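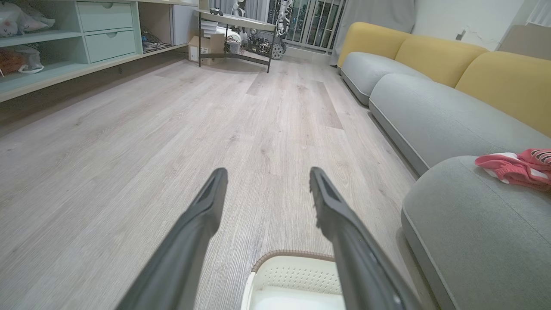
4. Setting up the laundry pick-up run

I've done this set-up more times than I can count, so take it from me: do the steps in order, even the boring ones! We call the whole rig Prunine (the club voted, I lost).

1. Switch on the arm and leave it alone for 2 minutes. It wanders a bit while it finds its home position.

2. Open the gripper fully and check both fingers by eye. If one sits further forward than the other, go back to section 3 and re-zero.

3. Put the basket on the floor within reach of the arm. I like it close to the sofa, but you can please yourself.

4. Drop one soft item on a seat cushion. Something bright is best for your first go – the colour picker in Sterkeo hates grey on grey.

5. Load the "pick and drop" routine, set the grip force to 14 and press Start.

Caution: keep your hands out from between the fingers once the routine is loaded, even when it's paused. The pause button holds the arm, but the gripper can still close.

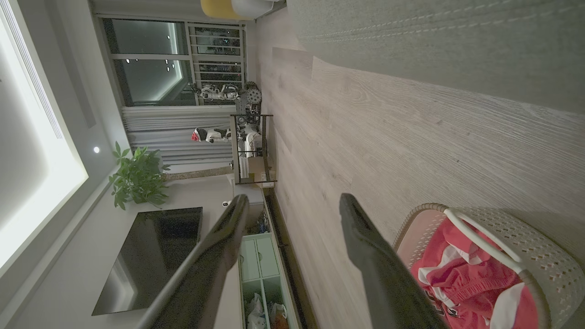
Heffernan adds that 14 is too strong for anything knitted and that 13 does the job on every sock we own. Fair enough, try 13 first if you're using woollens.

6. Save the log before you switch off, then write the run number on the sheet (we're up to 2,031, hurrah).

Note: if the log won't save, unplug the Fimeck board, plug it back in and repeat step 6.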